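# The Case Against the White Table

I have a stain to report. It is the color of weak tea and about the size of a thumbprint, and it has been on my desk since January. The desk is a Calado, made by Irnier, in a finish the catalog calls Quiet White. It cost me $467 before delivery. According to the same catalog, a white surface "clears the mind and invites focus." So far it has invited me to scrub.

White tables used to belong to labs and dentists. Now they are in coffee shops, law offices, libraries, nail salons and the kitchens of people who cook with turmeric, which seems brave. Somewhere along the way we were told that white was good for us, and I wanted to know who had checked.

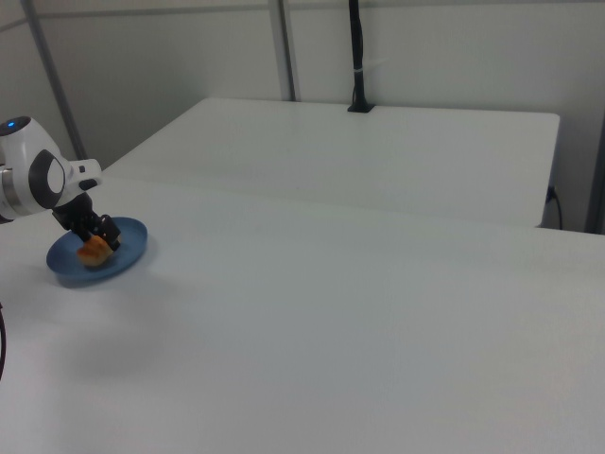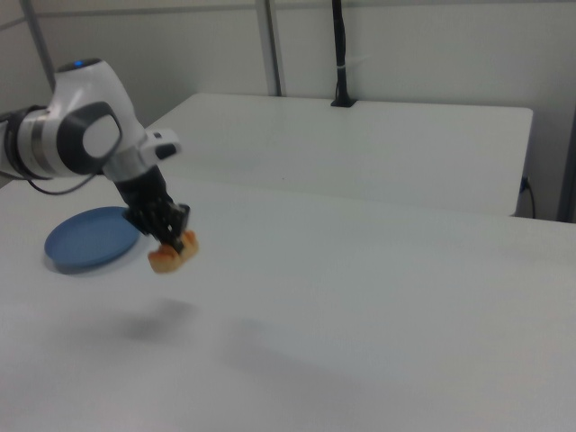
Svetozár Baláž told me I was picking on the wrong color. He says a white top is the only kind you can trust, as dirt has no place to hide on it, and that people who complain about marks on white are really complaining that they can see them. On a brown table, he said, the coffee ring is still there and you just put your elbow in it.

I've been chewing on that for weeks. It's the best argument for white I have heard, and I notice that the people who sell the stuff never use it. "You will see how dirty everything is" wouldn't move many desks. They sell calm instead, and calm is harder to check.

## Where the calm comes from

Irnier's claim about focus has a footnote. I like footnotes, so I followed it. It goes to a report by Sideson, a workplace consulting firm, and the report goes back to a survey of 1523 office workers. That sounds like plenty of people. Then you read the questions.

The workers were shown color samples and asked which ones felt calm, fresh, warm or serious. White did well on calm and very well on fresh. Nobody was given a desk. Nobody did a minute of work at one. The survey asked people which word went with which color, and it found that most of us have seen the same ads.

I wrote to Sideson to ask whether there had been a follow-up with tables in it. The reply was friendly. It said the report measured "perceived environmental tone" and was never meant to stand alone. I asked what it was meant to stand next to, and haven't heard back.

There may be good research on this somewhere. I am one person with a stain and a library card. I did read a fair amount about glare, and what I found was much less dreamy. The usual advice for desk work is to avoid a big jump in brightness between the thing you are looking at and whatever is around it. A bright white top under strong overhead lights can give you that jump if your work is dark, and it can give you almost none if you are reading a sheet of paper. So it depends on the lights, the finish, the window and the job. Matte or glossy probably matters as much as the color does. Try putting that in a catalog.

## A town library changes its mind

The library in Drodano put in white tables when it redid its reading room. I know the room well, having written parts of two bad novels in it. The old tables were oak, or had been once. By the end they were mostly varnish and initials.

I missed them right away and was fully prepared to hate what came next. For the first few months I didn't get the chance. The room did look bigger. People talked more softly in it, or I thought they did. I had also read by then that white rooms make people talk softly, so I wouldn't put any weight on that.

Then the signs came. First there was one asking us to use a sheet of scrap paper under any pen. Next came a sign about drinks, which had been fine on the oak. After that it was markers, and then denim, of all things, because dark jeans were leaving a blue haze along the front edges. At the high point I walked past 6 signs between the door and my chair. A reading room is supposed to have things to read in it, but still.

This is the part the survey couldn't get at. A table that feels calm to look at can be a nervous thing to sit down at. I caught myself holding my pen up off the surface like a kid at a fancy aunt's house. The oak had been ruined long before I got there, so I could relax.

When I brought this to Baláž he was not impressed. The marks were happening to the oak for all those years too, he said, and the library just never had to deal with them. Fair enough. I'd answer that not having to deal with it was worth a lot.

## What it hides

I also don't fully buy the idea that white hides nothing. Salt disappears on it. So do sugar, flour, glue once it dries, and the little chips of white paint that fall off my window frame. I lost a contact lens on the Calado for most of a morning and found it with my sleeve. If you want to see all the dirt there is, you need at least two tables, one light and one dark, and you need to spill everything twice.

What white does well is show you the dirt we've agreed to be embarrassed by. Coffee, ink, soil, hair. It makes a room look clean in photos and makes the people who use it look a little messy by comparison. I suspect that is why managers like it more than the staff do, though I can't prove that and I'd be annoyed at a report that claimed to.

There are jobs where I'd want a white top without any argument. If you sort small dark parts, or sew black fabric, or take splinters out of children, you want the thing you are looking for to stand out from what's under it. That's a real reason and it has nothing to do with the mind being cleared. You can test it in your own kitchen with a black bean. I'd have far more respect for a catalog that mentioned the bean.

## The price of looking clean

The last thing I looked into was the cleaning itself. Irnier sells a care kit for the Quiet White finish, with a spray, a cloth and a block of something that feels like chalk. The leaflet tells you to use the spray every day and the block "sparingly." It doesn't say what happens if you use the block the way I did, in a temper, on a thumbprint of tea. I can tell you. The stain got lighter and the area around it got duller, and now when the lamp is on I have a stain with a halo.

I called the company. A patient woman explained that light wear is part of the life of the surface. I said the catalog showed a surface with no life on it whatsoever. She said those were catalog pictures. We got along pretty well after that, and she told me, when I asked, that her own desk at home was a door on two filing cabinets. It's painted dark green.

Baláž has offered to take the Calado off my hands. He made a low offer and pointed to the halo. I said I'd think about it, and I put a place mat over the spot - brown, with a pattern of leaves - and it has been fine to write on ever since.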